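ヤミーネのスタンプカード

伯母のコートをもらったら、ポケットからスタンプカードが出てきた。それも一枚じゃなくて、蛇腹みたいにセロテープで何枚もつないであるやつ。広げたら私の背丈より長かった。喫茶Yammine、コーヒー一杯につき一個。押してあるのは小さなカタツムリの絵で、インクの色が紺だったり茶色だったり、たまに上下が逆さまだったりする。

伯母は去年、Lumlowの坂の上の家を引き払って、海の向こうのDoloに引っ越した。死んだわけじゃないです、念のため。ぴんぴんしてる。暖かいところに行くからコートはいらないと言って、箱いっぱいの冬物を私に送りつけてきたのだ(おかげで私は三年くらいコートを買わなくてすむ)。

さっそく電話した。

「カード入ってたけど、これ送り返す?」
「ああ、それね。あげる」
「何がもらえるの、これ」
「300個で、いいもの」
「いいものって何」
「書いてあるでしょ」

裏を見たら、たしかに書いてあった。「300個で、いいもの」。それだけ。

その夜、床に広げて数えた。147個。半分にちょっと足りないのがなんとも伯母らしいというか、いやな数だなあと思った。200を超えてたらやる気も出るし、20とかなら捨てられるのに。

で、やることにした。我ながらひまだ。

Yammineは駅の裏の、靴の修理屋と空き店舗にはさまれた店で、ドアが重い。初めて行った日、押しても開かないから休みだと思って帰りかけたら、中から「引くの!」と怒鳴られた。店主はおばあさんで、髪をきれいな銀色にまとめていて、私の出したカードを見るなり、

「これ、あなたのじゃないね」

と言った。ばれるの早くない?

「伯母のです。引っ越したので、私が続きを」
「ふうん。続きねえ」

しばらくカードをめくってから、カタツムリを一個押してくれた。148個目。今度は緑色のインクだった。

コーヒーは、正直、薄い。でもトーストがおいしい。バターを端までぬってくれる店って貴重だと思う。私は週に三回か四回、仕事の前に寄って、窓ぎわの二番目の席で新聞を読むふりをしながら、となりの席の人たちの話を聞いていた。釣りの話、膝の話、Ferno号がまた遅れた話。Ferno号というのはDoloへ行くフェリーで、遅れなかった日のほうが話題になる。

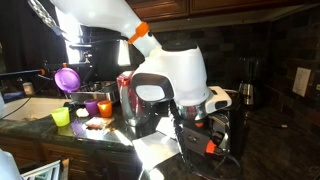
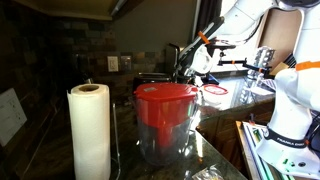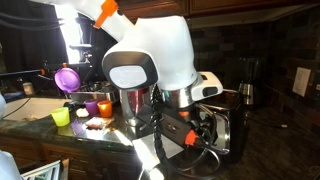 台所、カウンターのあたり。

冬が終わって、コートを脱いで、カードは鞄の内ポケットに引っ越した。200個を超えたあたりで、常連の人たちが私の進み具合を気にしはじめた。

「今いくつ」
「213です」
「まだまだだな」

まだまだだな、と言うその人のカードは見たことがない。集めてないんですかと聞いたら、わしは現金で払ってるだけで十分だと言う。私だって現金で払ってますけど。

いいものが何なのか、常連のあいだでも説が割れていた。コーヒー豆一袋だという人、カップだという人、店主が歌ってくれるんだという人。最後のは、言った本人もあとで自信をなくしていた。もらった人を見たことがあるかと聞くと、みんな急にトーストを食べはじめる。

伯母にもときどき電話で報告した。

「250いったよ」
「あらすごい。私、途中で飽きちゃって」
「飽きたの? 引っ越したからじゃなくて?」
「飽きたから引っ越したのかもね」

そういうことを軽く言う人なのだ。電話の向こうで波の音がして、伯母が誰かに、その椅子こっちじゃなくてあっち、と言っていた。なんだか楽しそうで、私は少しだけ腹が立って、次の日コーヒーを二杯飲んだ。二杯飲むと二個押してもらえる。知らなかった。もっと早く言ってほしかった。

300個目は7月の、むしむしする朝だった。朝から常連が三人そろっていて、ふだん来ない靴の修理屋さんまで、エプロンのままカウンターの端に立っていた。どこから漏れたんだろう。私だけど。

店主はカードを受け取って、老眼鏡をかけて、最初の一個から全部数えた。ほんとうに全部。途中で電話が鳴って、出て、戻ってきて、どこまでいったか忘れて、最初からやり直した。私のトーストはすっかり冷めた。

「あるね。300」
「はい」
「困ったね」

店主はカウンターの下にもぐって、がさがさやって、茶色い封筒を一つ出してきた。角がすりきれて丸くなっている。中身は1000円札が一枚と、小さな紙。紙には店主の字で「80歳になったら店をしめて船に乗る。その日の留守番をたのむ」と書いてあった。

「……これがいいものですか」
「1000円は昼ごはん代」
「お店、しめるんですよね。しめるのに留守番?」
「しめるつもりで書いたんだけど、書いたあとで気が変わったの。一日だけ行って帰ってくる。伯母さんに頼むつもりだったんだよ、ほんとは。先に行かれちゃったねえ」

後ろで釣りの人が、豆じゃなかったか、とつぶやいた。

店主の誕生日はその次の週だった。朝、私はYammineの鍵を開けて(引く、引く、と自分に言いきかせながら)、窓を開けて、やかんに水を入れた。コーヒーのいれ方は前の日に習ったのに、いれてみたら店主のよりずっと濃くなって、常連には評判が悪かった。苦い、苦いと言いながらおかわりする人もいた。トーストは端までバターをぬった。そこだけは守った。

店主はFerno号でDoloに渡って、伯母と魚を食べたらしい。昼すぎに伯母から電話がかかってきて、後ろで二人がげらげら笑っていて、何を言っているのかさっぱりわからなかった。帰りの船はやっぱり遅れた。

夕方、店をしめる前に引き出しを開けたら、カタツムリのスタンプがあった。新しいカードもひと束あった。自分のコーヒーを一杯いれて、1000円札から払って、おつりをもらって、一枚目のすみに押した。ちょっとかすれたので、スタンプ台にインクを足しておいた。茶色しか見つからなかったから、茶色で。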